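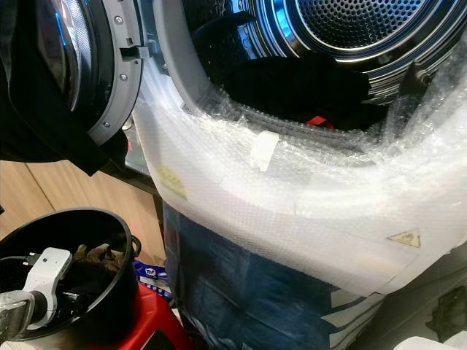
Photo: Rhiannon Bellis / Findari

Section 6. Recording laundry transfer episodes

Use this procedure to record two-arm demonstrations for the Griltau policy. One episode covers the movement of garments between the drum and the black bin. The training set takes 2,000 episodes. Complete the arm calibration in Section 5 before you start.

6.1 Preparing the station

1. Open the machine door fully. Leave the bubble wrap on the lower front in place. It protects the panel and the drum lip from wrist contact.
2. Set the bin on the red stool to the left of the opening.
3. Start the Clerkico recorder and confirm that both wrist streams and the head stream are live.
4. Move the left gripper to the bin and close it on cloth at low force. Check that the force trace rises in the recorder window.

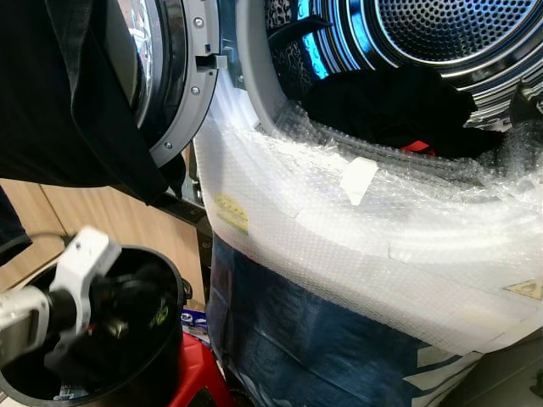 5. Return both arms to the ready pose and press Mark Start.

CAUTION: Keep hands out of the drum while the arms are enabled.

6.2 Checking the head view

Dark garments are the hardest case for the segmentation step. Load at least one dark batch per session and inspect the head stream before recording.

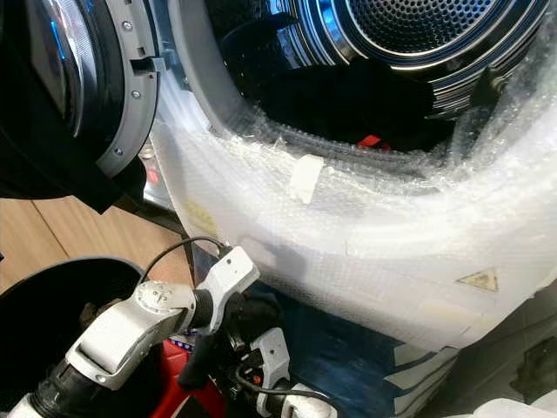
Segmentation runs on the head stream only and writes one mask per garment. Masks are computed at Mark Start and updated after each release. On a black pile the folds give the model almost no edges, and it tends to return a single mask. The small red piece near the front lip is a usable reference point; click it in the Eynon viewer to seed the first mask. Do not seed on the blue reflections in the drum, as they shift when the head moves.

NOTE: In the November trials, seeded masks gave a first-grasp success rate of 83 percent on dark loads. Victor Ogola's test log lists the failures by cause.

6.3 Recording the drum grasp

1. Bring the right arm in through the opening with the wrist clear of the lip.
2. Close the fingers on one garment. A printed logo, when visible, helps the annotator track the item.
3. Hold the grasp for 2 seconds, then continue the transfer. 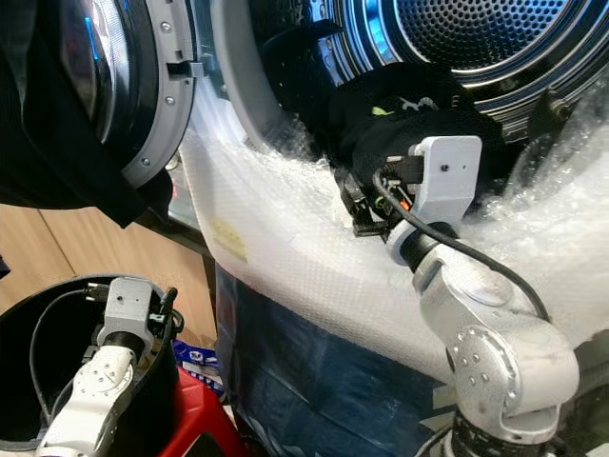 4. Press Mark End when the gripper is open and clear of the cloth.
5. Tag the episode "complete", "dropped" or "double grasp". Do not delete failed episodes.

Section revised 2nd April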